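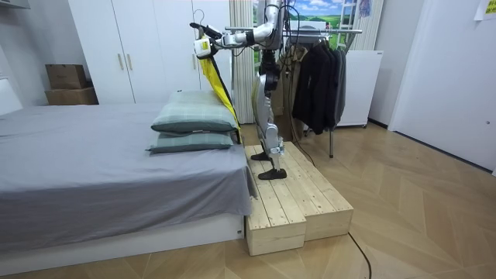 Skonon will open its model bedroom program to the public on January 25, 2021, with 60 places available in the first session. The program, developed with the furniture maker Hateritz, covers bed making, clothing care and storage in small homes. The model bedroom has a herringbone wood floor, a tall white wardrobe and a low white bed base with a gray fitted sheet and green plaid pillows. Participants will change the bedding and sort garments for hanging or folding.

A separate unit deals with the open drying rack. Jerseys and coats are placed on wooden hangers, with heavier items given a bar of their own where space allows. Grimshaw supplied the printed care guide, and 1000 copies will be distributed free of charge. 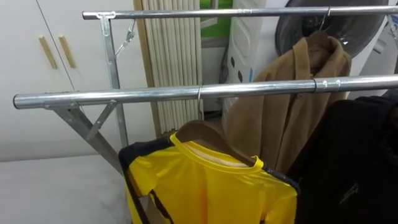
Registration and Dates
Each session lasts three hours. Further sessions are planned for February. Requests for places should be sent to the Skonon program office.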